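## 4. Findings: what gets shared, and by whom

### 4.1 The sample at a glance

We collected 610 short videos posted by accounts that presented themselves as belonging to serving military personnel, or to official recruitment offices, and coded each one for setting, tone, sound and caption style. After removing reposts and clips with no usable audio, 241 came from official accounts and 212 from individuals who said in their profile that they were currently serving. The remaining 153 came from fan pages and compilation channels, and the last handful could not be placed in any group and were set aside. We keep the three groups apart all the way through this section, and we think the reward for doing so is large. Earlier work on military social media has tended to pool them, and the pooled picture hides the most interesting behaviour in the data.

The first thing to say is how ordinary most of it is. We went in expecting drill, flags and hardware. Those are there, but clips from individual accounts lean heavily on waiting: waiting for transport, waiting for a meal, waiting for a mate to finish in the shower block. One coder wrote "bored again" in the notes column so often that it became a proper code, and it is now one of the more reliable ones we have!

### 4.2 Boredom as a genre

Clips in the boredom code share a recognisable shape. They open without a greeting, run under half a minute, and use a sound that is already popular in civilian feeds. The uniform is present but goes unmentioned in the caption. Viewers respond to these clips with questions about daily life (food, sleep, phones, laundry), and the person posting often answers, sometimes at length. Official accounts almost never answer.

That difference matters for any claim about influence. A polished recruitment clip can reach a big audience and leave very little conversation behind it. A dull clip of someone sitting on a kit bag may reach fewer people but keep a thread going for days, and in that thread attitudes towards service are openly discussed. Some of the most critical comments in the whole sample sit under boredom clips, and so do some of the warmest.
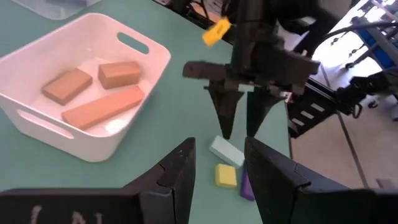 **Figure 1.** White storage bin with wooden blocks.

We were especially taken by how replies build on each other. In one long thread under a clip about instant noodles, commenters moved from flavour preferences to pay, then to housing near the base, then to whether a younger sibling should sign up. The original poster stepped in twice, both times to tell people to talk to someone who had left the service as well as someone still in it. It is hard to imagine a recruitment office writing that, and it is equally hard to call it anti-military. The usual two-box coding of "pro" and "anti" has no room for it, and we dropped that scheme after the pilot.

### 4.3 Attractiveness and its captions

Press coverage of military accounts has given a lot of space to glamour posts, and they do exist in our sample. They are more common in the fan and compilation group than in either of the other two. This is worth pausing on. A compilation channel will take clips from several individual accounts, strip out the original captions and put a flattering label over the top. A clip that began life as a complaint about early starts comes out the other side looking like a pin-up.

Lakatos has called this process "re-dressing", and we have borrowed the term with thanks. Benedek Lakatos looked at it in the context of police and fire services, where the same pattern turned up on the short-video platform Zerero. Our own material comes from Trirumeo, which has different rules on reposting and a much stronger duet culture, so it was a real pleasure to find the idea carrying over so well. There is one difference. On Trirumeo the original poster can reply to a re-dressed clip with a clip of their own, and a fair share of them do. The replies are often very funny, and they are just as often annoyed.

We would urge some care in reading motive from all this. A clip can be useful to a defence force without anyone in that force having planned it. The official accounts in our sample rarely reposted glamour material, though they sometimes used the same sounds a week or two later. We can show the order in which those sounds appeared. We can't show that one group was watching the other.

### 4.4 Colour, light and the look of sincerity

Coders also rated each clip for finish, from rough to polished, using the five-point Odent scale. We had worried that agreement between coders would be poor, since "polished" is a slippery word - in fact it was among the easiest items to agree on. Steady shots, colour grading and on-screen titles pulled scores up. Wind noise, thumbs over the lens and abrupt endings pulled them down.
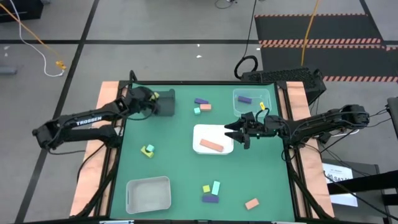 Official clips clustered at the polished end, as anyone would guess. The surprise came from a small set that scored very low on finish and turned out on closer reading to be the work of a media unit. Shaky footage, a muttered voice-over and a caption in lower case gave them every mark of a personal post, and the account name was the only giveaway. Viewers noticed. Comments pointing out the source appeared early in those threads and drew plenty of agreement, and the tone of the conversation turned sharply once they did.

In July, partway through collection, one official account switched over to this rough style altogether. Its comment sections became livelier, but the new activity was mostly argument about whether the account could be trusted. We treat this as a single case and make no more of it than that, although we would love to see someone follow it up over a longer stretch.

### 4.5 Commenters as interpreters

The last pattern concerns the people underneath the clips. Hakim, the annotation tool we used for threads, lets a coder link a comment back to the exact second of the clip it refers to. Using it, we found that commenters very often discuss things at the edges: a poster on a wall, a brand of boots, a voice off camera. They correct each other on rank and slang. They ask where a clip was made, and other commenters quite often tell them not to ask.

That last habit deserves a study of its own. In several threads the reminder came from people who also said they had no connection to any armed force. They had picked up the rule from earlier threads and were passing it along, much as regulars in a hobby forum will steer a newcomer towards the pinned post. We read it as a sign that these audiences are learning norms together, clip by clip, with very little prompting from the accounts they follow. Section 5 takes this up alongside the interview material, where two former posters describe the same thing from the other side of the screen.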